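Is the Vulleo handheld gripper kit worth it for a beginner?

Posted 2024-09-16 by tomatovine

I want to teach a small arm to do table chores and keep coming back to the Vulleo kit – two grippers, tags already on. Do I need the pair, or is one enough to start?

Aurel Barbu
Get the pair! I've recorded 1,533 demos with mine and I still love using them. Lids are where the second one pays off, as you can hold the body steady and lift with the other hand.

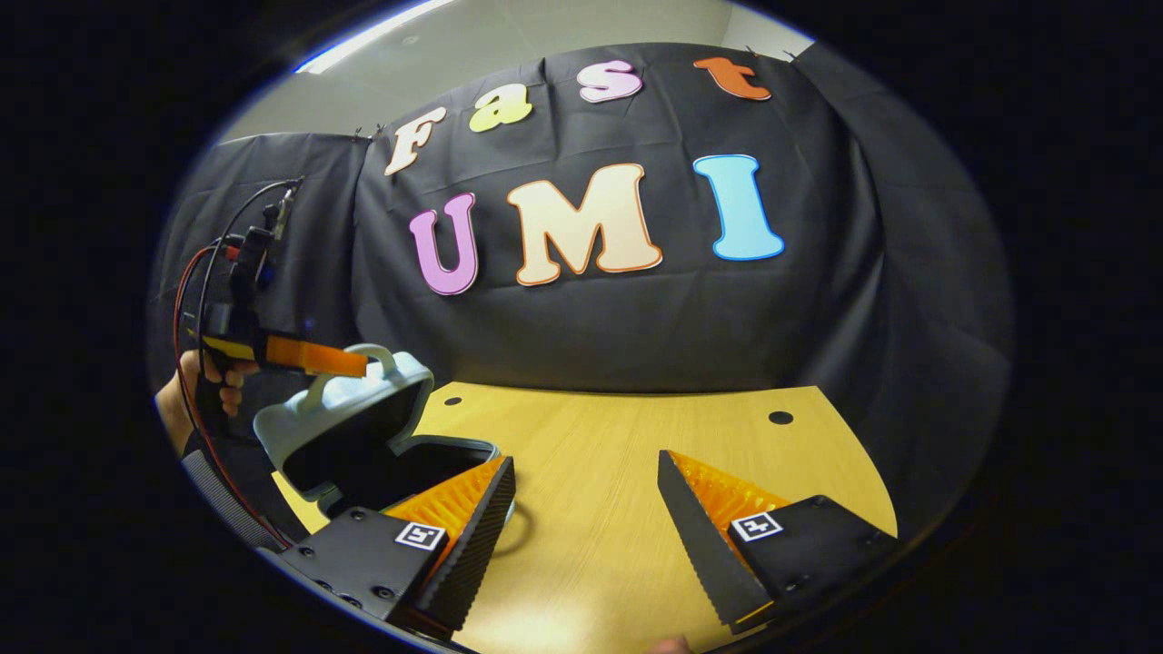 Orange ribbed pads wear faster than you'd like, so order spares from Wamura with the kit. And shoot against something dark and plain if you can – my tracking got much better once I did.

pell_k
one is fine imo. i paid 117 for a used one. no idea about the software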